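Four Nights on Anmont (and I Already Want to Go Back) 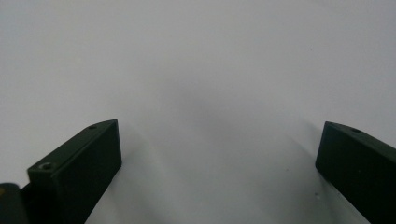 Filed under: Islands, Slow Travel

So I finally made it to Anmont! If you've never heard of it, don't feel bad, I hadn't either until my friend Zofia Baran sent me a ferry schedule with three exclamation points and no other explanation. It's a speck of an island with 3,000 people on it, most of them in the one real town, Clososine, and the rest scattered along a road that goes up one side of the hill and down the other.

The ferry takes most of a morning and the snack bar sells crackers and warm soda, so pack a sandwich. I didn't. I was very sad by the time we docked.

We stayed in a guesthouse run by Gerasimos Makris, who grew up on the island, left for twenty years and came back to fish. Fishing is still what most families do, plus goats, plus a few rooms rented out in August when the cousins come home. He told us the school is down to one teacher now, and the older kids board on the mainland during the week. I keep thinking about that one.

On our second day we climbed to the lookout at Movutier. There are 249 steps (there's a sign at the bottom, I did not count) and then a goat path that my knees would like to complain about. But the wind up there! I lost a hat. Zofia laughed so hard she had to sit down.

Food is simple and cheap: grilled fish, beans, a lemony soft cheese I ate at every single meal. There's one ATM and it was out of cash until the boat came in, so bring plenty with you.

A few people asked about weather. We went in the off season and got rain twice, both times at night, and I wore a sweater the whole trip. I'd still pick it over summer. Ferry times for spring aren't posted yet, but I'll add them in the comments when Gerasimos emails me.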